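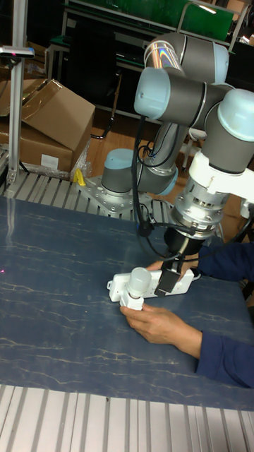 Jidlow Shared Workshop, Robot Arm Group
December 26, 2019
Posted by the bench two notebook keeper

Quiet day in the shop, so I got the whole bench to play with! Main job was the grip settings for the Vunadum build. I've had the closing force at 80 percent ever since May (way too much for anything with a thin plastic shell), so I dropped it to 40 and started over with the power strip.
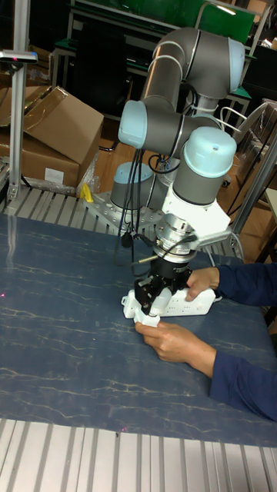

The other thing I wanted to sort out was approach speed. I went down to 32 mm/s for the last bit of the descent and I like it a lot better, even if it makes every run feel like waiting for a kettle. Saved it as its own profile so the old one is still there if anybody wants it.
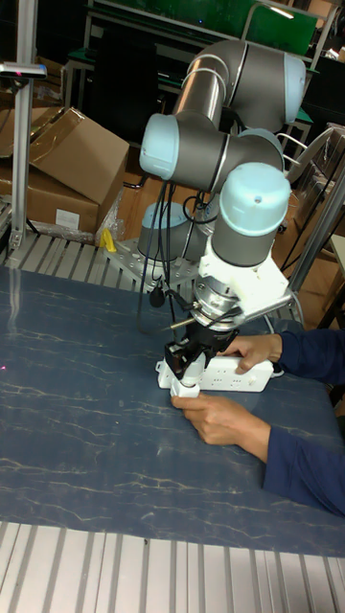

Cable routing is still on my list. The Natness clips came in but they're too small for the full bundle, so for now it all just runs down from the upper links past the base, with that little black thing dangling near the plate. I keep meaning to tie it up. Some 465 mm of sleeve should cover the worst stretch, and I'll cut it next time I'm in.

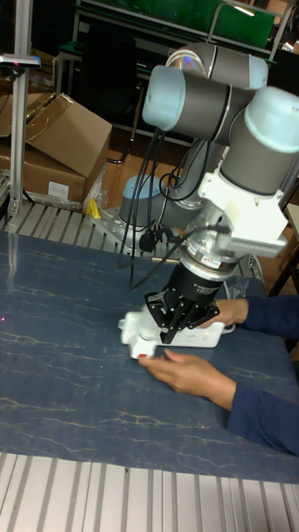

Gripper closed on the strip, hand flat on the table in front.

Next up: try 32 again with the softer pads, and print a spare bracket while the printer's free.

Recent entries
Kröger bench supply, new fuse
Vunadum: mounting plate and bolts
Natness clips, first fit
Softer pads, which glue?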